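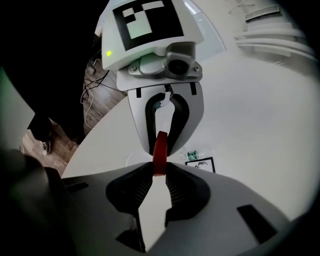 A red piece held between two grippers.

Looking After a White Table
By Manon Doucette
November 15, 2019

A white table shows everything. Tea, beet juice, pencil, the grey marks left by saucepan bottoms, the blue from a cheap shopping bag that sat damp overnight. Most of it comes off if you know what the top is made of and start with the mildest thing in the cupboard.

Find out what you have

Turn the table over, or get down on the floor with a flashlight. Painted wood usually has drips or bare patches underneath. Laminate has a thin top sheet and often a plain brown backing. Melamine looks like laminate but the edges are a separate strip, and the strip is usually what lifts first. If there is a maker's label, write down the model name and tape it inside a cupboard door. Ours is a Ramau with a laminate top and steel legs, bought second-hand in November four years ago.

Everyday wipe

Warm water with a few drops of dish soap, a wrung-out cloth, then a dry cloth. Go easy on the water near the edges. Change the cloth when it starts to feel slick. I keep a stack of old cotton pillowcases cut into squares for this and wash them hot with the tea towels, no fabric softener.

Stains

Tea and coffee: baking soda and water mixed to the thickness of toothpaste. Leave it on for 18 minutes, wipe, rinse. Don't scrub. The paste is slightly gritty and will dull a glossy top if you lean on it.

Beets, berries, tomato sauce: dish soap first. If there is still a pink shadow, lay a cloth dampened with 3% hydrogen peroxide on the spot for a few minutes and check it. Try it under the edge first if the table is painted. Never mix peroxide with vinegar or bleach in the same container.

Ballpoint and marker: rubbing alcohol on a cotton ball, dabbed from the outside of the mark toward the middle. Fine on laminate, risky on paint. Open a window.

Turmeric: wash it, then put the table in direct sun if it can be moved. The yellow fades on its own over a few days. I have tried every product the hardware store at Thibodeaux sells and sunlight did better than any of them.

Grey pot marks: these are metal left on the surface, and a damp melamine sponge takes them off. Use it lightly and only on the mark.

Candle wax: put a bag of ice on it until the wax is brittle, then lift it with an old plastic card. Any film left behind comes off with warm soapy water.

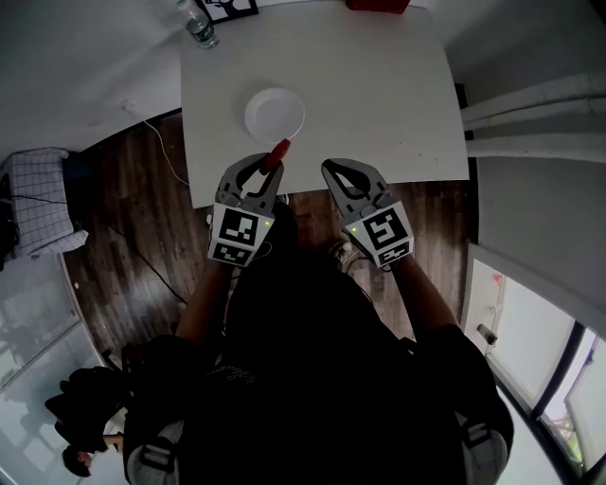
Plates and bowls do more damage than people expect. The unglazed ring on the bottom of a stoneware plate is as rough as fine sandpaper, and sliding it across the table to somebody will leave a faint arc in the finish. Run a finger around the foot of each plate when you buy it. If it catches, rub the ring with 900 grit wet-and-dry paper under a dribble of water, then wash the plate well. Small things get dragged around too, and those are easier to deal with: pick them up to move them.

Heat

Laminate will put up with a warm mug. It won't put up with a pot straight off the element. The glue lets go and you get a bubble that never lies flat again. Use cork or folded cotton, and use something thick under a slow cooker as well, even though the feet seem tall enough.

Painted tops go soft under heat, and placemats can stick to them. Let new paint cure for a full month before you leave anything sitting on it.

Lifting edge strips

Iron-on edging can often be saved. Clean out the crumbs with a toothpick, lay a sheet of parchment over the strip, and go along it slowly with a medium iron, no steam. Press it down with a block of wood while it cools. If the old glue has gone to powder, scrape it out and use contact cement instead, thin on both faces, left until tacky. Jiahui Guo, who shares the workshop with me, holds hers down with painter's tape overnight and gets a neater edge than I do.

Wobble

Check the floor before you blame the table. Turn the table a quarter turn; if the wobble moves to a different leg, the floor is out. If it stays with the same leg, tighten the bolts with the table upside down on a blanket, each one a little at a time. Felt pads will make up a small difference. Replace them when they pack down flat, and vacuum the grit out of them now and then – a gritty pad scratches the floor as badly as a bare leg.

Chips

Appliance touch-up paint covers a small chip on laminate well enough. Clean the spot with rubbing alcohol, put on two thin coats with a toothpick, and leave it alone until the next day. There are a lot of whites. Take a photo in daylight and hold the colour card against the table itself before you buy. I went home with the wrong one twice.

For painted wood, fill, sand flush, prime the bare spot and repaint. On an old table it is often less work to do the whole top.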